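Unit 7: Short positions, borrow cost and disclosure

Reading before class: chapter 10 of the course reader, plus the Tekley case sheet.

1. The mechanics of a short sale

A short seller borrows shares, sells them at the current price, and must later return the same number of shares to the lender. The profit is the sale price less the repurchase price, less costs. The costs are the borrow fee, any dividends paid while the position is open (these are owed to the lender), and interest on margin if the account is financed.

Loss on a short position has no upper limit. A stock bought at $10 can lose $10. A stock sold short at $10 can rise to $30, for a loss of $20 per share before fees. The broker will normally demand more collateral well before that point, and the seller who can't post it is bought in at the market price.

2. Borrow fees

The borrow fee is quoted as a yearly rate on the market value of the shares. Widely held stocks are cheap to borrow. Where most of the shares are held by founders or by funds that don't lend, supply is thin and the fee rises. It can also change from one day to the next, as most loans are open-ended and can be recalled.

Worked case: Garkon Holdings trades at $240. A fund shorts 10,000 shares at a borrow fee of 3% a year and holds the position for one year. For simplicity the fee is charged on the opening value.

Opening value: 10,000 x $240 = $2,400,000
Fee: 3% x $2,400,000 = $72,000
Break-even fall in price: $7.20 per share

With the fee at 10% the break-even fall is $24 per share. Students often leave this step out and compare only the two prices.
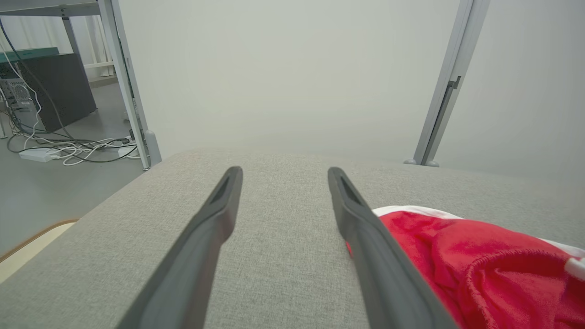
3. Published research by holders of short positions

An investor may take a short position and then publish a negative report on the company. The practice is lawful in many markets provided the statements aren't knowingly false or misleading. Disclosure of the position tells the reader that the author gains if the price falls. It doesn't settle whether the claims are correct.

When reading such a report, separate the following:

- claims that can be checked against filings (related-party sales, auditor changes, pledged shares)
- claims that rest on unnamed sources
- opinions on value, such as a price target

A company's reply should be read the same way. A general denial carries little information. A reply that gives the missing contract, the bank balance or the name of the counterparty can be tested.

4. Case: Urlow Shipping and Tekley

Urlow Shipping reported revenue growth for three years while cash from operations fell. In May a short seller claimed that a large share of revenue came from Tekley, a customer controlled by Urlow's own chairman. Urlow answered that all sales were made at market prices, but gave no figures. 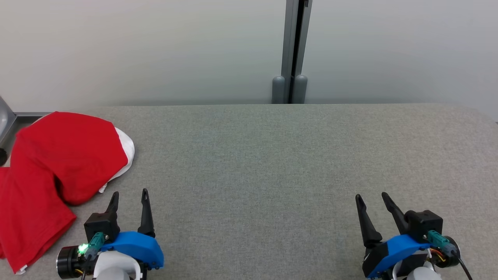 The stock fell for seven trading sessions. Receivables in the next quarterly filing were up again, and a note to the accounts listed Tekley as a related party for the first time. The note didn't state the amounts owed.

Points for written work:

(a) List the items in the case that were public before the report came out.
(b) Explain why rising receivables and falling operating cash may appear together in a firm with no misconduct.
(c) State what further disclosure from Urlow would bear directly on the claim.

Show all working for any fee or margin calculation. Use the opening value method from section 2 unless you state another.

Course office: see the department page for contact hours | Copyright, course authors | Back to top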